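Hauling notes: the Rindwood to Cevmont run

December 18, 2025

I have spent most of my playing time since the last patch moving freight between Rindwood and Cevmont, and I now have enough trips logged to write the route up properly. The previous post covered fitting. It is still valid except for the cooling module, which was changed and no longer fits in the small slot.

The ship

I fly a Mitano, the long-bodied freighter that most people skip on the way to something larger. With the standard racks it carries 403 units. The larger hulls carry more but cannot use the medium pads at Cevmont, and the queue for the large pad is long in the evenings. The Mitano turns slowly and its shields are poor. Neither has mattered much on this route, where the only real danger is the last jump.

What to carry

Outbound, take refined alloys. Rindwood produces them in quantity and the price there recovers overnight after heavy buying. Cevmont pays a margin of 1,111 credits a unit when its stock is low, and the margin falls quickly once a few other haulers arrive. Check the market board before loading, as the figure on the trade tool can be several hours old.

On the way back, the choice is between farm machinery and medical supplies. Machinery sells more steadily. Medical supplies pay better during an outbreak event and badly at all other times. I had two outbreak events in July and none since, so I have gone back to machinery.
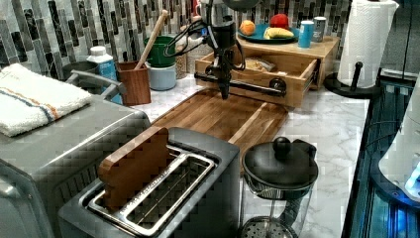
The route itself

The direct line takes 8 jumps. The game's own planner will suggest a shorter one through Steinbach, and I would avoid it. Steinbach is a binary system and the arrival point sits between the two stars, so the ship heats up before the drive has finished its cooldown. I lost a full load there while testing it – the repair bill was small, the cargo was not insured.

Set the planner to economical, then remove Steinbach by hand. The setting does not survive a restart, which has caught me out more than once. Refuel at the fourth stop, where there is a main-sequence star close to the arrival point and scooping takes under a minute.

Pirates appear on the final jump if the hold is more than half full. They scan first. If you submit to the interdiction, put all power to engines and jump to the nearest high-mass body, they rarely keep up. Fighting is a waste of time in a Mitano.

Fees and reputation

Cevmont charges a docking fee of up to 2,000 credits, depending on your standing with the port authority. Standing rises with each delivery and drops if you leave a mission unfinished. I stopped taking missions there for that reason and sell everything on the open market. The fee has come down slowly but it has come down.

Still to test

I have not tried the run with the extended fuel tank, which would remove the fourth stop but costs a rack of cargo space. My guess is that the time saved does not cover the lost units. I also want to check whether the alloy price at Rindwood resets at a fixed hour or in response to supply, as the patch notes are vague on this. Figures for both will go in the spreadsheet linked in the sidebar when I have them.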